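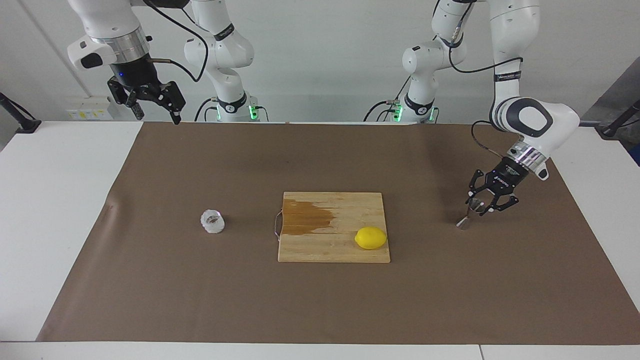 Photo: Farketti / Hernon Press

Chapter 2
Who Pays When the Machine Was Driving?

I bought my first car with a lane-keeping feature a few years back, and the first thing I did (after scaring myself on the highway) was pull out my insurance policy and read it cover to cover. All 136 pages! I wanted to know one thing. If the car steers me into somebody's mailbox, is that my accident or the carmaker's?

The policy didn't say. It talked about "the operator" over and over, and it plainly meant a person with two hands on a wheel. That word is where we're going to spend most of this chapter, so get comfortable with it.

Let's start with a small case I like to use in class. A driver in the town of Dedar has her car parking itself on a Tuesday afternoon, and it clips the bumper of a delivery van. The repair bill comes to $3,220. Her insurer, Wu Mutual, pays the van's owner and then turns around and asks the company that made the parking software for part of the money back - $1,447, to be exact. That second step is called subrogation. It's an ugly word, I know, but all it means is that the insurer steps into the driver's shoes and goes after whoever else may be at fault.
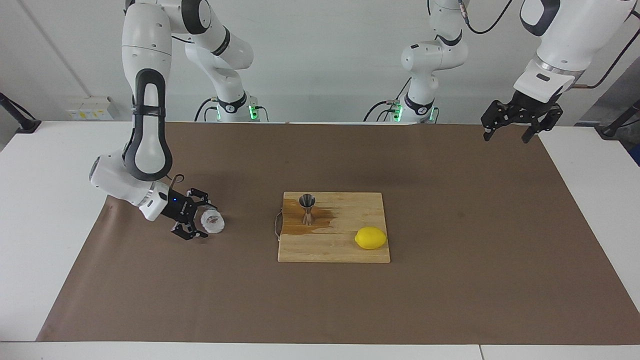
Now, to get that money back, Wu Mutual has to show something was wrong with the software, or with the warnings that came with it. That's product liability, and it works on different rules from plain old careless driving. You're asking about a design, a manual, maybe an update that got skipped. You'll want the car's data log too, and we'll get to who owns that log in the next section.

Before you read on, grab your own auto policy if you have one and look up how it defines "operator." Write the definition in the margin - you'll need it for the first exercise.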